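## 4. Laying out the table and lining up your first pick

Welcome back! If you have come straight from Section 3, your arm should be clamped down, powered up and answering to the Plotix panel on the laptop. If the panel still shows a red dot, please go back and sort that out first – everything below depends on it, and you will only get cross.

This section takes most pairs around 20 minutes the first time. Do take turns, one of you at the keyboard and one beside the table, and swap over after each pick.

1. Spread the black cloth over your half of the table and smooth it out with the flat of your hand. Ridges push the smaller things about.
2. Fetch a tray of objects from the Skurholm cupboard. Any mixture will do, so long as you have at least one flat thing and one round thing.
3. Put the baskets towards the far side, where the arm can reach over the rims without knocking them.
4. Set the other objects down with a bit of space around your first target. Handles are the usual culprits, so turn them away from the jaws if you can.
5. In Plotix, choose **Wrist view**, then **Open jaws**. Wait for the click.
6. Type 227 into the **Hover** box and press Enter. The arm will move to its waiting height, quite slowly.
7. Nudge the arm with the arrow keys until your target sits between the two fingers on the screen.
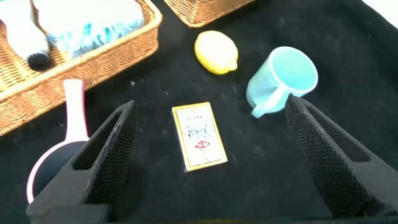 *Figure 4.1 – Wrist view with the card between the open fingers. The mug and the lemon are further off.*

A card lying flat is the hardest thing on the tray, and we put it first on purpose, as Asuka Kikuchi did when she wrote the original Zumlow worksheets for the club. You will probably miss it once or twice. Please don't worry, and please don't turn the grip force up to make it behave!

8. Turn the wrist with the **Q** and **E** keys until the jaws will close across the short side of the card. A slight tilt is fine.
9. Press **Lower** in short taps, watching the fingertips and not the keyboard.
10. Press **Close**, then **Lift**. If the card slips, open the jaws, go back up to hover and try again from step 7.

> **Caution:** Keep hands, sleeves and lanyards off the cloth whenever the panel says *Live*. To move an object, press **Hold** first and wait for the light to turn amber.

> **Note:** The grip force is set to 1486 in the club file. Anything above 2000 will make the Seneviratne driver stop the arm, and you will have to home it all over again from Section 3.

Once you have lifted the card, try the lemon. It likes to roll, so come down over its middle and close gently. Save your run under both your names before you swap places.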